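Setting Up and Looking After a Tabletop Pick-and-Place Cell

Last updated Sun 10 September

This page covers the small arm cell with the play-kitchen table. It goes through the morning check, gripper care, cable dressing, teaching the table height, and what to do after a bump. It assumes the arm is already bolted down and that you have been shown where the stop button is. Controller menus are named as they appear in Cellon, the software we run on all the tabletop cells. If your cell still runs Bonder, the steps are the same but the menu names differ, and the list at the bottom of the page gives the ones you need.

Allow half an hour the first time. After that the daily part takes a few minutes.

What you need

A lint-free cloth
Isopropyl alcohol
The hex key set from the cell drawer
A feeler gauge or a strip of plain printer paper
Hook-and-loop cable wraps (no zip ties on the moving part of the arm)
One of the foam blocks

Step 1. Clear a working area

Before you power up, decide which part of the table you need and move the props out of it. The arm has to be able to come straight down over a bare patch of tabletop. Tall things are the ones to watch. The toy cabinet and the toaster both stand higher than the travel height in the default program, so a straight move from one side of the table to the other can clip them.

Leave the toaster cord on the table where the arm does not pass over it with the fingers low.

Step 2. Power up and check free movement

Turn on the controller, wait for it to finish starting, then release the brakes from the Arm page. Set the speed slider to 13 percent and leave it there until Step 6.

Jog each joint a short way in both directions. Listen for grinding or clicking. A soft hum is normal. Then jog the tool in X and Y at travel height, once over the full area you plan to use. Keep one hand near the stop.

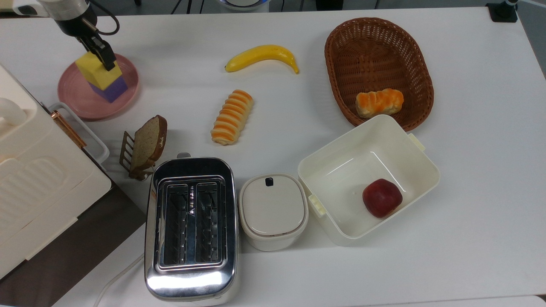
Gripper closed on the yellow foam cube, with the purple block under it on the pink plate.

Step 3. Clean and check the gripper

Do this with the arm parked and the brakes on.

Open the fingers all the way. Wipe the inside faces with the cloth and a little alcohol. Foam props shed fine dust, and the dust makes the pads slick. Look at the pads for nicks and for edges that have started to lift. Replace both pads even if only one is worn, or the part will be held off center.

Check the screws at the base of each finger with the hex key. They should be snug. Do not lean on them, as the threads are in aluminum and strip easily.

Close the fingers with nothing between them. They should meet along the whole length of the pads. If the tips touch first and you can see light higher up, loosen the finger screws, close the gripper, and tighten them again with the fingers held shut.

Now set the force. Foam blocks need very little. Start at the lowest setting, close on a block, and try to slide it out by hand. Go up one step at a time until it stays put. If the sides of the block bulge, you have gone too far. Save the value under the name of the prop so the next person does not have to find it again.

Stacking is a good test of the setting. Place one block on another and open the gripper slowly. If the top block sticks to one finger and gets dragged sideways, clean the pads again before you change anything in the program.

Step 4. Dress the cable

The gripper cable is the part that fails most on this cell. It needs enough slack for the wrist to turn fully both ways, and not so much that the loop drops onto the table and catches a prop.

Turn the wrist to one end of its range and look at the cable. Turn it to the other end and look again. At neither end should it pull at the connector. Adjust the slack at the wraps on the forearm. Leave the connector alone while the power is on.

Once the slack looks right, run a side-to-side move at working height and watch the cable for the whole move. Slow jogging does not show you how it swings.
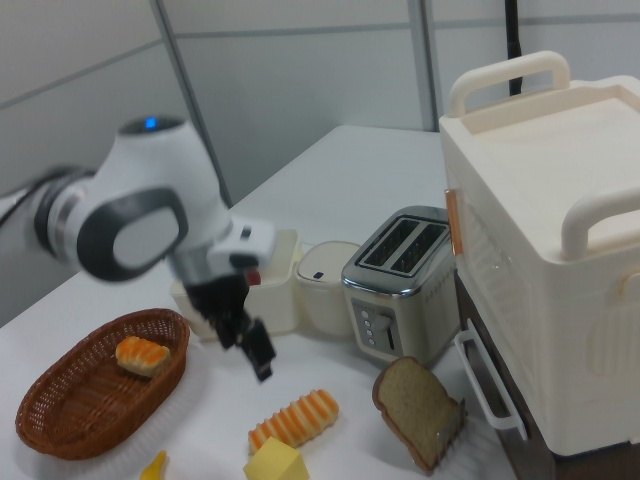 Arm in motion over the table, fingers pointing down.

If the loop swings into the camera view or brushes the props, take up a little slack at the wrap nearest the wrist and run the move again. Two or three tries is usual.

Step 5. Teach the table height

The table height drifts a bit when someone moves the table or swaps the tabletop. Teach it again after either one, and any time the gripper starts missing low parts.

1. Open Cellon and go to Setup, then Work Plane.
2. Close the gripper and point it straight down.
3. Jog down over a bare patch near the middle of the table. Switch to fine steps for the last part.
4. Slide the paper strip under the fingertips. Keep stepping down until the paper drags but still moves.
5. Press Record.
6. Repeat near each corner you can reach.

The software works out the plane from those points. If it gives Warning 921, one of the points does not agree with the others. In most cases a corner was recorded with the paper folded, or with a finger resting on a prop. Delete the points and do the set again.

Step 6. Test on a low part

Set a yellow block on the table by itself and bring the open gripper down beside it. The fingertips should stop just above the surface. If a finger lands on the top of the block, stop and check the tool offset before you go on.
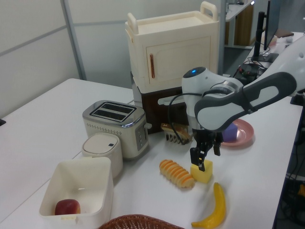 Photo: Emik cell notes

When the offset is wrong, the error is the same at every spot on the table and in the same direction relative to the gripper. When the work plane is wrong, it changes as you move across. Check two spots well apart and you will know which one you are dealing with.

Pick up and set down the block a few times. If all of them are clean, raise the speed in small steps to your normal setting.

After a bump

Press stop. Open the gripper by hand if it is holding something. Back the arm away with the joint controls, not the tool controls, until it is clear. Then repeat Steps 3 and 6. If the test in Step 6 is off, repeat Step 5 as well.

Longer-term care

Change the pads every 400 hours on the run counter, or sooner if they look bad. Replacements are in the bag marked Uniyal in the cell drawer. Inspect the full cable at the same time, with extra attention to the bend just behind the wrist — that is where the jacket cracks first. The next full service is due in November.

Menu names in Bonder

Work Plane is called Table Teach
Arm page is called Joints
Fine steps is called Inch mode
Run counter is on page 13 of the status screens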